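Lostel
Home / For the table / Baskets / Wirnach round basket

Wirnach round basket, small
Woven rope basket for toy bricks and other small things

Price: 17 euros, tax included
In stock, sent from our workshop in Prorkach

The Wirnach is the smallest basket that we make. It is intended for the table and not for the floor, and this decides most of its properties. It takes the bricks from one afternoon of play, or the things which gather on a desk and have no drawer. If you look for a basket where the whole toy collection can disappear, please see the Yan further down this page.

Good to know before you order

Diameter at the rim: nearly 20 cm
Weight: 142 g
Shape: round, open at the top
Material: rope, woven by hand
Lid: not supplied
Delivered: one basket, flat label, no plastic bag

The measure is taken over the outside of the rim. Because the baskets are woven by hand, one can come out a little wider than another, and we don't send back to the weaver a basket which is only a bit different from its sister. If you want to put it on a narrow shelf, please leave a finger of space on each side.

How it is used on the table

Most of our customers buy the Wirnach for building bricks. A child who builds at a table needs the bricks within the reach of the arm, and a high box is not good for this, as the hand goes in and the eyes cannot follow. With a low basket the child sees what is on top and pushes the rest to the side. When the game is over, you hold the basket at the edge of the table and sweep the bricks into it with the other hand. The rim gives way a little when you press it to the table edge, so there is less of a gap for the small pieces to fall through.

It is quiet too. We had a tin bowl for bricks in our own house for many years, and everybody knew at what time the children were awake. Bricks falling on rope make a dull sound, and in a flat with thin floors this is worth something.

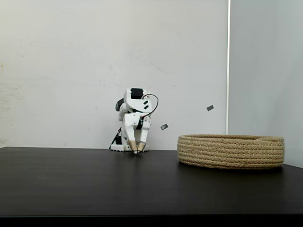
Torunn Myklebust writes that she first bought the basket for her sewing table, for the reels and the tape measure, and that her grandchildren took it over for bricks in the first week. She has now ordered a second one. Her only complaint is that the basket moves on a smooth tabletop when a child digs in it with both hands, and she asks if we could put something under the bottom.

We have thought about this, and the answer is for the present no. A rubber ring under the bottom would have to be glued or sewn, and then the basket cannot be washed in the way described below. If the sliding disturbs you, a thin felt mat or a folded napkin under the basket is enough. When there is some weight of bricks inside it also stands better than when it is nearly empty.

Which tabletop is suitable

The rope does not scratch. You can use the basket on lacquered, oiled or painted tables, and also on glass. On a dark tabletop you will see fluff from the rope in the first days, and this is normal for a new basket. Wipe the table with a dry cloth, and shake the basket once outdoors before the first use. After a week or two it stops.

A dark surface has on the other hand a good side when you play with bricks. The bright colours are easy to find on it and nothing is left behind when you clear up. Grey and black pieces are naturally a different matter, and for those we can only advise a lamp.
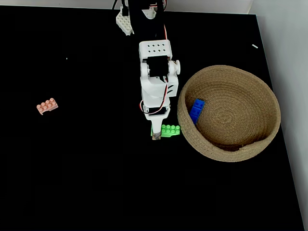

Bricks with sharp corners do no harm to the weave. What can do harm is a toy with hooks or with an open metal edge, as it can catch a strand and pull it out. If this has happened, please do not cut the loop. Take a blunt needle and draw the loop to the inner side, where it can stay. It is not beautiful from inside but it will hold.

What goes in and what does not

We are often asked how many bricks there is room for. We cannot give an honest number, as it depends on the size of the bricks and on whether they are put in single or still sitting together. What we can say is that the basket works best when it is filled to a hand's width or less below the rim – above this the top ones roll out every time that somebody passes it over the table. A complete big set will not go in. Keep the set in its own box, and use the basket for the part that you are building at the moment.

Other things for which our customers use it, as they have told us: clothes pegs, chargers, tea bags, bread rolls (please put a cloth in first), wool with the needles, keys and gloves by the door, and the dice and pieces of a board game when the original box is broken.

The basket is not suitable for flower pots. The rope takes up the water from the pot, the bottom stays damp, and after some months it gets dark stains which we do not know how to remove.

Care

Dust: turn the basket over and knock on the bottom. For crumbs between the strands use a soft brush.

Stains: lukewarm water with a little soap, on a cloth. Dab it, do not rub. Rubbing makes the surface of the rope hairy.

Washing: you can wash the whole basket by hand in lukewarm water. Do not wring it. Press out the water in a towel, then put a round bowl inside so that it keeps the form, and let it dry in the air. It takes longer than one thinks, normally until the evening of the next day.

Not in the washing machine, not in the tumble dryer and not on the radiator.

If the basket has become crooked from the transport, or from lying under something in a cupboard, spray the inside lightly with water and let it stand overnight with a bowl in it. In most cases it is round again in the morning. If it is not, do it a second time with a heavier bowl.

Small children

The basket itself is not a toy. We sell it as a household article. Please look at the age which is given for the bricks that you put inside, because an open basket on the table is also open for a younger brother or sister. In houses with a crawling child we recommend the table and not a low shelf.

Wirnach or Yan

The Yan is woven in the same way as the Wirnach and from the same rope, but it is bigger and stands on the floor. It has a thicker bottom and keeps its sides upright when it is empty. The Wirnach is softer. Many families have a Yan in the corner for everything and a Wirnach on the table for what is needed just now, and in the evening the small one is emptied into the large one. We do not sell them as a set, as the two are often not ready at the same time.

If you are not sure, take a soup plate from your cupboard and put it on the place where the basket shall stand. The Wirnach needs not much more room than that.

Delivery

We pack the basket in a cardboard box with paper around it. Orders which reach us before noon usually leave Prorkach on the same day. We are closed for part of February, when the workshop is cleaned and the new rope comes in, and orders from this time are sent when we are back. You will get a message when the parcel is handed over to the post.

The postage is shown before you pay. If you order two or more Wirnach baskets we put them one in the other, so the postage stays the same as for one.

Returns

You can send the basket back within 20 days if you do not like it. It should be unused and in a box, it does not have to be our box. If you have already had bricks in it and only then see that it is too small, write to us anyway. We usually find a way, for example an exchange for the Yan against the difference in price.

A strand which becomes loose at the rim by itself is our fault, and we repair it without cost also after the return period. Send us first a photo, for it is sometimes so small a thing that we can explain by e-mail how to fasten it, and you save the way to the post office.

Questions which we get often

Does it smell? New rope has a light smell when the box is opened. Leave the basket by a window for a day.

Can I have it with handles? Not the Wirnach. With handles it would be too wide for most shelves, and it can be lifted with one hand by the rim.

Can you embroider a name? We can sew a small cloth label with a name on the outside, up to nine letters. Please write the name in the comment field of the order exactly as it should be, with capital letters where you want them. Baskets with a name cannot be returned.

Is there also an oval one? We made a trial with an oval bottom last year and were not satisfied with it, the long sides fell inwards. Perhaps later.

Related: Yan floor basket, felt mat round, cloth label with name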